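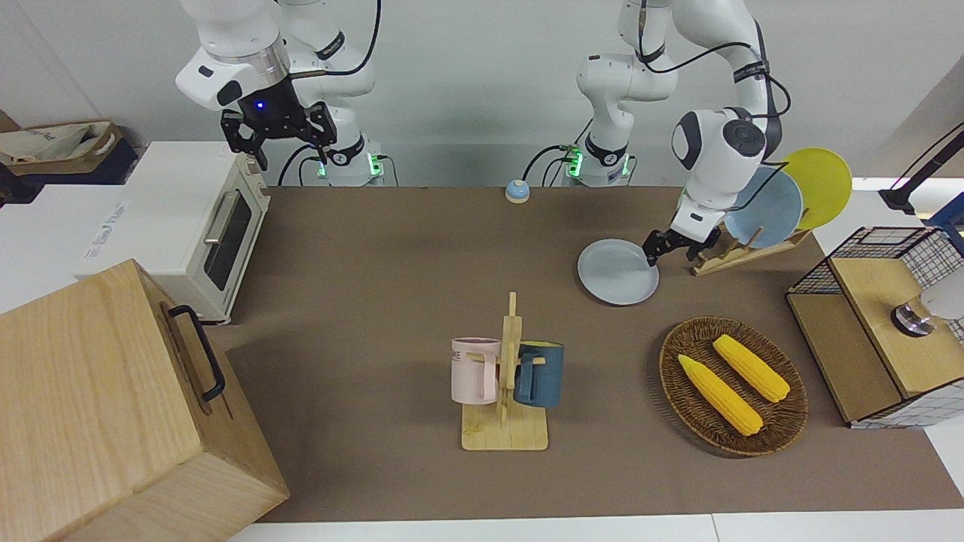
プリルクゲート産業学習館 こども学習ページ
「しごとと機械」シリーズ　食堂の台所ではたらくロボット
対象：小学校4年生以上
掲載日：2020年10月28日

はじめに

このページでは、グラロウ食堂の台所を例に、職場の自動化について学びます。自動化とは、人が手で行っていた作業の一部を、機械が行うようにすることをいいます。自動ドアや自動改札機も、自動化の身近な例です。

グラロウ食堂は、工場や事務所ではたらく人たちのための食堂です。20人の職員が、料理の準備、盛りつけ、会計、食器洗い、そうじなどを分担しています。この食堂では、洗い終わった食器を片づける作業に「フィリプ」（Filip）というロボットを使うことになりました。フィリプをつくったのは、ヴァルキア（Varkier）という会社です。

1　どのような作業をするのか

昼の営業が終わると、食堂には636個の食器が返ってきます。食器は洗浄機で洗い、かわかしてから、決められた場所にもどします。皿は皿立てに、マグカップはカップかけにもどします。

これまでは、4人の職員がこの作業を受け持っていました。皿を1枚持ち上げるだけなら、重い仕事ではありません。しかし、同じ動きを長い時間つづけると、手首やかた、こしに負担がかかります。食堂では以前から、この負担をへらす方法を話し合っていました。

フィリプは、そのうちの「台の上の食器を取り、決められた場所に置く」という部分を受け持ちます。食器を洗浄機に入れる作業と、出す作業は、いまも人が行っています。

2　ロボットのしくみ

フィリプには、左右2本のうでがあります。人のうでに、かた、ひじ、手首の関節があるように、ロボットのうでにも曲がったり回ったりする関節があります。関節の中にはモーターが入っており、コンピューターの指示で動きます。

うでの先には「グリッパー」という部品がついています。グリッパーは、ロボットの手にあたるものです。フィリプのグリッパーには黒い指が2本あり、指の間に物をはさんで持ちます。平らに置かれた皿を持つときは、皿のふちをはさみます。

人の手には5本の指があり、やわらかい皮ふがあります。人は、さわった感じから力の強さをすぐに変えることができます。ロボットにとって、これはむずかしいことです。力が弱ければ皿は落ち、強すぎれば皿がわれるおそれがあります。また、皿とマグカップでは形がちがうため、はさむ場所も、うでの向きも変えなければなりません。

3　ロボットに作業を教える

ロボットは、台所に運びこまれた日からすぐにはたらけるわけではありません。グラロウ食堂では、3か月の準備期間をもうけました。

はじめの段階では、本物の台所ではなく、練習用の台を使いました。台の上に食器や調理器具を並べ、皿を1枚つかむ、持ち上げる、皿立ての仕切りの間に入れる、という動きを一つずつ確かめます。皿を少しずらして置いたり、向きを変えたりして、同じ作業を何度もくり返しました。

このとき大きな役わりをはたしたのが、食器の片づけを受け持ってきた職員です。ヴァルキアの技術者は機械にはくわしいのですが、食堂の仕事を毎日しているわけではありません。職員は、技術者に次のようなことを伝えました。

・皿立ては、おくの仕切りから順に使うこと。
・マグカップは、取っ手を持てる向きにしてかけること。
・ふちが欠けている食器は、たなにもどさず、別の箱に入れること。

どれも、職員にとっては当たり前のことでした。ロボットに教えるためには、その当たり前のことを言葉にして、順番に説明する必要があります。この作業の中で、職員によってやり方が少しずつちがうこともわかり、食堂では片づけの手順書を新しく作りました。

4　職員の仕事はどう変わったか

フィリプが入ったあと、食器の片づけを受け持つ4人の仕事は次のように変わりました。

へった仕事
皿を1枚ずつ皿立てに入れる作業がへりました。夕方に手首がいたむことが少なくなった、と話す職員がいます。

ふえた仕事
ロボットを見守る仕事が加わりました。フィリプは、食器が重なっていたり、知らない形の物があったりすると止まります。そのときは職員が近くへ行き、食器を置き直してから、もう一度動かします。毎朝、グリッパーの指をふき、ケーブルがからまっていないかを調べることも、新しい仕事です。

変わらない仕事
よごれが残っていないか、欠けやひびがないかを最後に確かめるのは、人の仕事です。食堂に来た人にあいさつをすること、こぼれた飲み物をふくこと、量を少なめにしてほしいという希望を聞くことも、これまでどおり職員が行います。

時間があいた職員は、野菜を切る係や、こん立てを考える係に加わるようになりました。新しい係になってよかったという声がある一方で、なれた仕事をつづけたかったという声もあります。食堂では、係を変える前に一人ひとりと話し合いの時間をとることにしました。

5　心配なことと、その話し合い

自動化が決まったとき、職員からはいくつもの質問が出ました。

「仕事がなくなるのではありませんか」という質問に、食堂は、フィリプを入れることを理由に職員をへらさないと答え、その約束を文書にしました。ただし、すべての職場で同じ約束ができるとはかぎりません。機械を入れたことで、はたらく人の数がへった職場もあります。

「故障したらどうするのですか」という質問もありました。機械が使えない日には、人の手で片づけます。そのため、職員は月に一度、フィリプを使わずに片づける日をもうけています。

安全についても、きまりがあります。うでが動いている間は、台の上に手を出しません。物を取りたいときは、先に停止ボタンを押し、うでが止まったことを目で確かめます。この確認は、急いでいるときにも省くことはできません。

6　ことばの説明

自動化：人が行っていた作業の一部または全部を、機械が行うようにすること。
関節：うでなどが曲がったり回ったりする部分。
グリッパー：ロボットのうでの先にあり、物をつかむ部品。
手順書：作業の順番ややり方を書いた文書。

7　調べてみましょう

学校の給食室や図書室、近くの店では、どのような機械が使われているでしょうか。その機械が入る前は、だれが、どのように作業をしていたのか、はたらいている人に聞いてみましょう。話を聞くときは、先生やおうちの人に相談し、相手のつごうのよい時間をたずねてからうかがってください。

また、家で食器を片づけるときの手順を、紙に書いてみましょう。書いたものを家族や友だちにわたし、そのとおりに動いてもらうと、説明が足りないところを見つけることができます。われやすい食器は使わず、プラスチックの皿やコップで行ってください。

編集・発行：プリルクゲート産業学習館　学習支援係
学校の授業で使う場合は、このページを印刷して配ることができます。内容を変えて使う場合は、学習支援係までご連絡ください。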